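Print this ticket | E-mail this ticket
3 comments | 0 shares

Ticket 161: cream cushion slides down from leather sofa
Product: Drarkari cushion cover, cream, woven pattern
Opened by: Triin Butkienė, November 2020
Status: open

I bought this cover in June for the dark leather sofa. The cushion does not stay in the corner by the arm. After 15 minutes of sitting it is on the seat, and in the evening I find it on the floor. I add two photos.

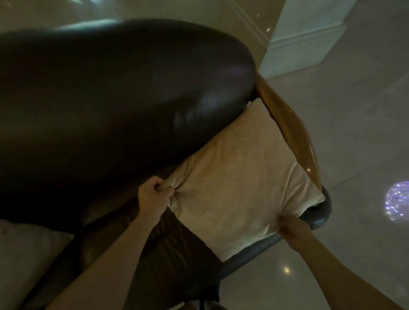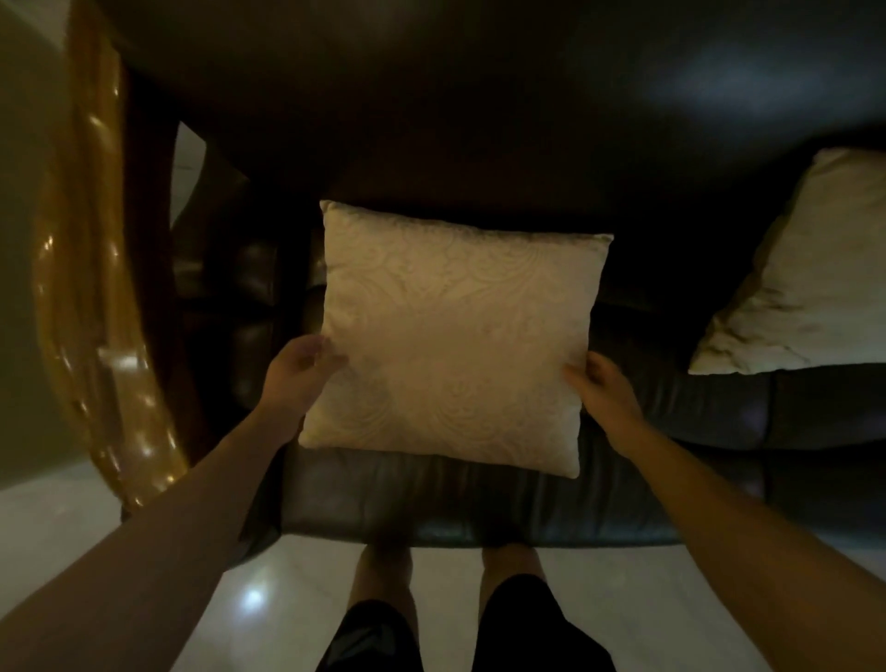 What I tried already:
- wiped the leather with Clener and let it dry for one night. No change.
- turned the cushion so the zipper is at the bottom. A little better, but it scratches.
- put a thin towel behind it. It holds, but it looks ugly and my mother-in-law comments on it.

The insert is the old one from Jõgi. Maybe it is too full for this cover?

Ieva Eglītis replied:
Hello Triin, please check the insert first. A very full one is round at the back and touches the leather only in a small place. Try a softer insert, and push the lower corner deep between seat and arm. If it still slides, we can send a piece of Vullari grip cloth, 17 cm wide, to sew inside the back. Please stop with the Clener for now.

Was this helpful? Yes (15) No (2)
We use cookies to remember your tickets. Accept | Settings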